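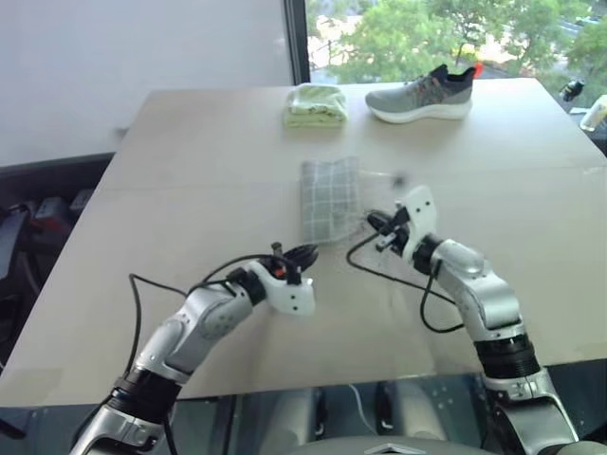
By Marisa Negri
Nirkthorpe Business Desk | 7 Jul 2020

NIRKTHORPE — The newest member of the returns department at Troltness does not take a lunch break, has never asked about parking and needs a good deal of help with plastic bags.

Troltness handles returned clothing, linens and shoes for online stores out of a former carpet showroom on the east side of town. It has 56 people on the payroll. Since spring it has also had a two-armed robot, leased from an outfit called Clollo, which has been given a table by the window and the job of getting returned goods ready to go back on the shelf.

The table by the window was previously the most sought-after spot in the building. It has trees.

"I had that spot for six years," said Rosalba Fiore, who now trains the robot and sits with her back to the view. "I'm told it needs the floor space. I needed the daylight, but I guess I never put it in writing."

Fiore got a raise of $2 an hour with the new title, robot lead, and says she would take the deal again. Her day used to be folding. Now a good part of it is laying out towels, cloths and sneakers for the robot, watching what it does with them and writing down where it went wrong. She keeps a notebook. One page, headed "Shoes," has been continued on three other pages.

The company's reasoning is simple enough. A returned item has to come out of its wrapping, get looked over, be folded or paired up, and go into fresh packaging. On a good day a practiced worker at Troltness gets through 419 items. The robot's target for October is 200, and operations manager Liliana Grasso would not say how close it is, except to describe the figure as "a goal in the full sense of the word."

Towels are its strong suit. Shoes are harder, being one shape on the outside and another on the inside, and they come in twos, a point Grasso says took longer to get across than anyone had planned for in the budget. A soft knit upper gives way when it is gripped, so the two arms have to agree on how hard to squeeze.
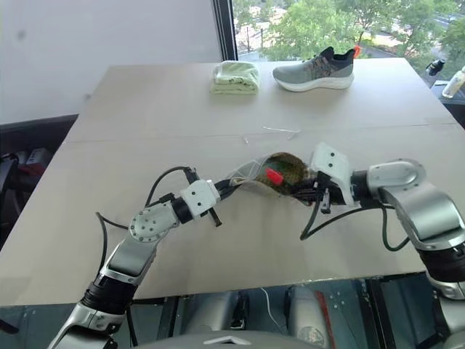
They mostly do agree, according to Thư Cù, the engineer Clollo sends over twice a week. Cù has asked the staff to stop cheering when a sneaker makes it into the box, on the grounds that it makes her nervous. The staff took a vote and declined.

What has changed for everyone else depends on where they stand. Packers say the job is quieter, with fewer easy items coming down to them and more of the odd ones: the dress with a wine stain, the boots that have plainly been to a wedding, the single glove. Grasso calls this "higher-value work." Fiorella Morelli, a packer on the early shift, calls it "all the weird stuff, all day," and says her numbers have dropped since easy towels stopped padding them.

That is a sore point. Until last month, packers were still being measured against the old hourly rate, which assumed a healthy supply of towels. After Morelli brought it up at a shift meeting, along with a towel for emphasis, the company agreed to set the rate aside while it works out a new one. There is no date for that.

Grasso says no jobs have been cut and none will be this year. Asked about next year, she said that next year had not been discussed. Several workers said it had been discussed quite a lot, just not in the meetings Grasso attends.

Other firms are paying attention. Ruggiero, the uniform supplier across the road, sent two managers over to watch for a morning. They stayed for coffee and asked what the lease costs, and a spokesman said later that the company was "very interested, at a distance."

Fiore, for her part, has stopped being annoyed with the robot and started being annoyed on its behalf. When a supervisor from another department complained recently that it was slow, she told him to try pairing sneakers with two fingers on each hand and then come back to her.

She has also put in a request to turn her chair around. It is under review.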